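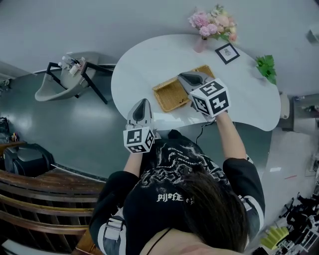
Filed under: Workshop notebook / Dyes and finishes

5 Apr 2024

Back to the walnut hull dye this morning, after far too long away from it. I had promised myself I would write up the Casley batch before starting anything new, and of course I started the new one first, so this entry is going to wander between the two and I apologize to whoever reads it after me (most likely me, in the fall, with a pot already on the stove).

The Casley hulls are the ones we picked up off the ground behind the old orchard and dried on the attic screens. They went into the big enamel pot with rainwater and sat for a good long soak, which I had put down in the margin as 72 hours and will now put down properly. 72 hours, lid on, no heat. Then a slow simmer, never a boil, and strained twice through the old pillowcase. The liquor came out so dark I couldn't see the spoon in it, and I got very pleased with myself, a little too early as it happened.

The first skeins were the Pindero wool, the two-ply, washed and wetted out overnight. No mordant at all, because everyone says walnut doesn't need one and I wanted to see it for myself. Lovely brown while wet. Dry, it was a good three shades lighter than I had hoped — more like milky tea than the saddle color I'd been picturing all winter. Still a nice color! I would happily knit a hat out of it. But it isn't what the blanket needs, and the blanket is the whole point of this.

So for the second go I put the same skeins back in the same pot, left them in while it cooled, and took them out the next morning. That did more than any amount of extra simmering. I think I have been too impatient with cooling for years. The pot does a lot of its work with the burner off, if you can leave it alone, and I am very bad at leaving it alone. Note for all of us: write the time on a piece of tape and stick it on the lid, then go and do something else in another room.

Now the new batch. These are the Ondby hulls, which came in a sack that had got damp somewhere along the way, and I nearly threw the lot out. They smelled like a cellar. I spread them out, picked through them, and kept the ones that were black all the way through and didn't feel slimy. About the smell I can only say that it cooks off in the first hour, and that the window by the sink needs to be open before you start, not after.

I set up 2 jars side by side with the Ondby liquor and a small skein of the Pindero in each. One jar is plain. The other has a splash of iron water from the rusty nail bucket. I know iron makes wool harsh if you overdo it, so it was a small splash, one soup ladle, and I stirred for a minute and then put the spoon down. The iron jar went toward a cool dark brown very quickly, almost gray at the ends of the yarn. The plain jar is taking its time. I'd like to leave both until tomorrow before I say anything more, and I would like whoever locks up tonight to please leave them where they are. They are on the low shelf, with a saucer on top of each.

Something else that has been bothering me is the water. The Casley batch was all rainwater and the Ondby batch is mostly tap, since the barrel had run low, so I can't really compare the two browns and call it a difference in the hulls. I should have thought of that before filling the pot. I'll hold back enough Ondby hulls for a small rainwater pot once the barrel fills up again. Given how April has been going, that shouldn't be a long wait.

The Babić notebook (the green one with the torn spine, on the top shelf by the scales) has a page on walnut that I had completely forgotten. It recommends rinsing only after the yarn has dried fully, and letting it hang for a few days first. I have always rinsed straight away and then grumbled about the brown water. I'll try it her way — or his, the notebook doesn't say — with the skeins from the second Casley go, which are hanging on the back rail now. Please don't rinse them! They look finished and they aren't.

To get in this week: more cotton ties for the skeins, a new pillowcase for straining (this one has a hole at the seam and I have been holding it shut with a clothespin), and vinegar for cleaning the enamel. The ring inside the big pot is getting hard to shift.

I'll add the dry colors tomorrow, with a snip of each yarn taped to the facing page.

Contact the workshop | All notebook entries | Back to top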